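Ticket 329 — Torer electric steamer, buns sticking to the steel basket
Status: open, waiting on customer
Category: small kitchen appliances / steaming

Hello again! I rang on Wednesday and was told to put it all in writing, so this is me doing that (sorry, I do go on a bit).

The steamer is the white Torer with the stainless steel basket that drops into the top, and I mostly use it for frozen pleated buns from Siddiqui. The trouble is the bottoms. I steam them for 11 minutes from frozen, lid on, and when I lift them off the basket a layer of dough stays behind on the metal, right over the little holes. The tops come out lovely, all the folds hold, so I don't think it's the heat.

What I've tried so far:

Brushing the basket with oil. Better for the first batch, useless by the second.

Paper liners from Jirby. They work, but they cover so many holes that the middles were still doughy at 11 minutes.

Doing four at a time with gaps between them, and spread out across the basket.

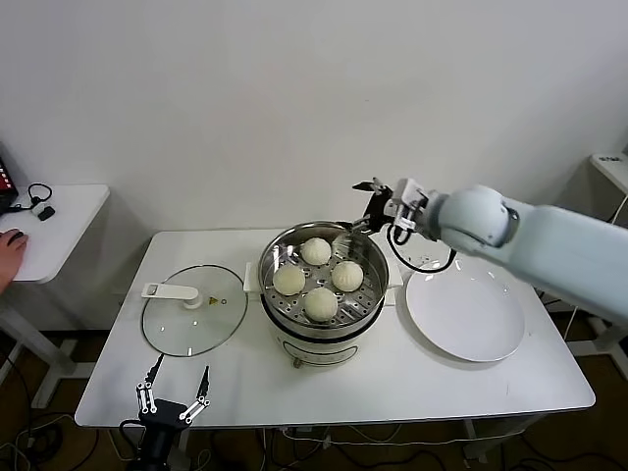
Four is as many as I'd want to fit anyway. With five they swell into each other and then you've got tearing at the sides as well as underneath, which is a whole other ticket!

I also tried waiting before lifting them out. Your leaflet says to take the lid off and serve straight away, but giving them a couple of minutes with the lid off did seem to help — not cured, but less left behind. I've been moving them one by one on to a big plate next to the steamer, so the last one always gets the longest rest.
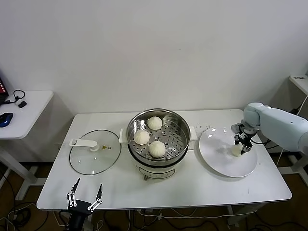 So my questions, really. Is there a proper resting time for filled buns? And does the Skavley silicone mat fit this basket? Their listing says it's for "most round steamers" and I'd rather not buy one to find out.

Update, same evening: descaled it in case that mattered. Water was up to the line, 80 ml of white vinegar in, rinsed twice. No change to the sticking, though it does smell like a chip shop in here now.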